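Cups. Storing, drying, stacking, un-sticking. Quick notes before I forget again.

Rinse right after use, even if you can't wash yet. Juice left overnight gets tacky under the rim and then everything you stack on it sticks. Warm water, drop of dish soap, soft sponge. No scouring pads on the colored ones, they go cloudy and the cloud never comes out.

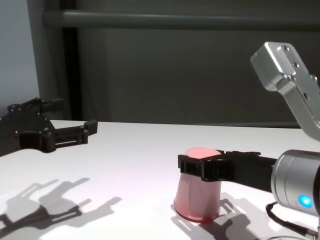 Drying next. Rack is best, towel is ok, bare counter only if you're in a rush. Trapped steam is what makes cups smell like a cabinet. Upside down like the pink one, base up, keeps dust and crumbs out once the inside is dry. Before that, give it air. I lay a folded dish towel down and prop one edge of the rim on the fold. 23 minutes by the stove clock on a warm afternoon, longer in March when the kitchen is cold. Then flip, wipe the rim, put away.

Smells. Coffee, tomato soup, that weird dishwasher smell. Baking soda and water, a spoonful to a cup, leave it till bedtime, rinse twice. Vinegar works to but you'll smell vinegar till lunch.

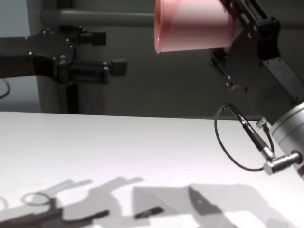 Pink cup on its side, rim to the left.

Look inside at an angle, facing a window. Film shows up that way and it doesn't when you look straight down. Run a finger around under the lip also. If it squeaks, clean. If it drags, back in the sink.

Stuck stack? Don't twist hard, that's how the rims crack. Cold water in the inner cup, stand the outer one in warm water (not boiling), wait 2 minutes, pull straight up. Still stuck, a drop of dish soap down the gap and wait some more. Next time stack them dry and not so deep.

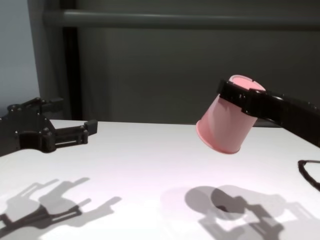

Necati Kozan, kitchen and storage tips

Shelf stuff. Short cups in front, tall ones behind, handles all one way if there are handles. I had the Mavari wire shelf riser for a while, fine, but small cups tip in the gaps. Put a liner on it. The Sarar liner cuts with regular scissors and washes in the sink. Measure first, I didnt, had to buy a second roll.

Picnic cups and party cups get there own bin with a lid. Around 800 of them came home from my cousin's wedding and we're still using them. Keep the sleeve closed with a clothespin. Away from the stove, away from the sunny window, the color fades.

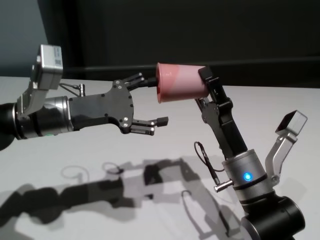 Can I put thin plastic cups in the dishwasher?
Check the bottom for a dishwasher mark first. If it's there, top rack only, away from the heating element, and skip heated dry. If there's no mark, wash by hand.

Lids are a whole other page. Same with straws. Will get to it.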